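Looking after a butcher-block bench top (and what you can skip)

Posted by Kibet Obura, 2022-04-18

Most advice on butcher block is written for kitchens, and a lot of it is written by people with a can of something to sell. If your top is a workbench and no food ever goes near it, you can ignore a good half of what you read. I've kept a block top going at the Tondbridge workshop for 14 years, and it has had far less attention than the care leaflets say it needs.

What you need

Sandpaper in 120 and 220 grit
A sanding block, or a random orbit sander if you own one
Hardwax oil or plain boiled linseed oil
Lint-free rags and a metal can with a lid
A cabinet scraper
A long straightedge

You don't need "butcher block conditioner." I paid $37 for a jar of it once, and it was mineral oil and wax. Mineral oil never cures. On a cutting board that's fine. On a bench it comes off on paper, tape and your sleeves for weeks.

Step 1. Find out what's on it now

Clear one corner and put a few drops of water on it. If they bead, there is still a finish doing its job, and you can stop reading and go do something else. If the wood darkens within a couple of minutes, carry on. Ignore anyone who tells you to refinish every December, or every spring, or on any other schedule. The calendar doesn't know how hard you use the thing.

Pick a corner that gets used. The middle of the bench and the back edge can be in very different condition.

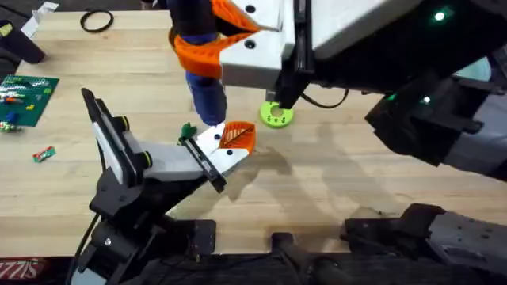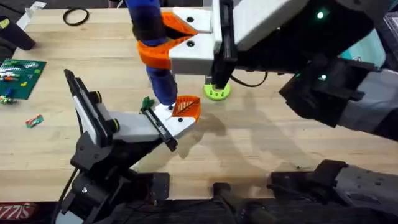 Pale wood is less forgiving than dark when it comes to stains. Black marks are usually iron: a steel can or a damp wrench left overnight. Sanding takes out the shallow ones. Oxalic acid wood bleach is supposed to take out the rest, and it does lighten them, though I've never seen one vanish the way it does in the videos. Wear gloves and eye protection if you try it, and rinse well.

Step 2. Scrape, then sand

Take off glue and paint drips with the scraper first. Sanding them just clogs the paper and smears warm glue into the grain. Then go over the whole top with 120, along the strips, never across them. Finish with 220. Some guides want you to go up to 400. I tried that on half a top and couldn't tell the halves apart after the oil went on, except that the 400 side took it worse.

Lay the straightedge across the strips when you're done. A slight hump is normal and moves with the seasons. I wouldn't plane it unless your work really won't sit still.

Step 3. Oil

Vacuum, wipe with a dry rag, and put on a thin coat. Wait 5 minutes, then wipe off everything that hasn't soaked in. "Let it sit overnight to penetrate" is how you get a sticky bench. Do a second coat the next day, or whenever the can says.

Oil the underside too. Mwajuma Nyaga skipped it on the long bench at Lukumay and says hers stayed flat anyway. Maybe so, but mine cupped.

Oily rags can heat up and catch fire by themselves. This is one warning I do believe. Spread them flat outdoors until they're stiff, or put them under water in the lidded can.

Step 4. Leave it alone

Keep heavy work off it for several days. After that, wipe up spills when you see them and put a scrap board down for gluing. Small dents can be raised with a damp cloth and an iron, if they bother you. Mine don't.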